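About Hilero

Hi, and welcome! I'm Josefien Lambrechts, and I run Hilero, a small evening school for people who want to read and write Dutch for the fun of it. No diplomas, no grades, and the only homework is a page or two of whatever we're reading (most people read ahead anyway).

I started the school in my own kitchen in Drunholm with six students, a borrowed whiteboard and a stack of old newspapers. My plan was to teach grammar for one winter and then go back to translating appliance manuals. Then one of the students brought in a box of her grandmother's letters and asked if we could work through them together, and well, that was the end of the grammar plan. We spent four months on those letters! I still think about the one with the goose.

After that we needed a real room, and we found one over the Bakker building on the corner, up a very steep set of stairs. The rent was kind and the heating was not.
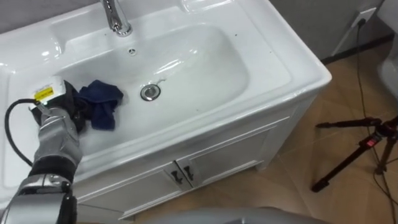 So that first year most of us kept our coats on and drank a lot of tea. We read short stories, mostly, and a detective novel that everybody hated and wanted to finish anyway. By spring we had a beginners' group and two reading groups, plus a letters table for people who came in with family papers they couldn't make out. The letters table is still my favorite part of the week. Old handwriting is hard going, and you can sit over a single word for half an hour and then somebody across the table just says it out loud.

Our classes are small and they're going to stay that way. A course runs ten evenings and each one lasts 90 minutes, with a break in the middle that tends to stretch. Beginners start with spoken Dutch and get to short texts by the third week. If you already read a little, come and sit in on a reading group first and see which one suits you. The level matters less than whether you like the book.

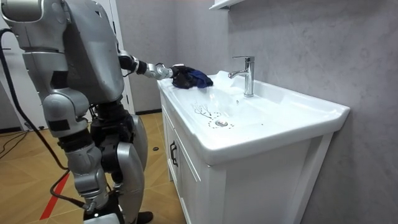 Ilell wrote to us that the reading group was the first class she hadn't quit halfway, and that she would like fewer poems next time, please. Fair enough! We cut the poems down to one evening per course, and I get to pick it.

We also have a library now, which began as a shelf and has taken over a wall. There are 2,000 books in it, nearly all of them donated, and a truly silly number are about sailing. Students can borrow as many as they can carry down the stairs. Please write your name on the card in the back. I do chase people, but I'm slow at it.

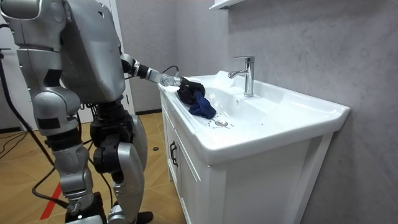
The other thing we make is the newsletter. It started as a sheet of reminders and grew into a proper little paper, with student translations, a word column and a puzzle that I get complaints about. We print 200 copies and leave them at the bakery, the station and the dentist's. If you've translated something you're proud of, send it in, even if it's only a recipe or the back of a postcard.

I've put a piece from the summer number below, so you can see what sort of thing we run. 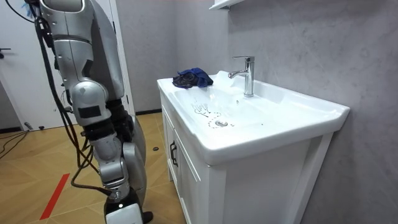 The Hilero Letter, No. 6, Jul 6, 2018

Our word this time is "uitwaaien," going out into the wind to clear your head. The Thursday-night sort of English I grew up translating into never had a good match for it. "Blow away the cobwebs" comes close, but you can do that indoors with a cup of coffee, and for uitwaaien you really have to go outside and get your hair ruined. The reading group tried "to wind oneself out," which sounds like a clock, and then "to go get blown on," which we voted down. Suggestions are still welcome. New courses open for sign-up at the end of July, and you can write to me or just come up the stairs and ask.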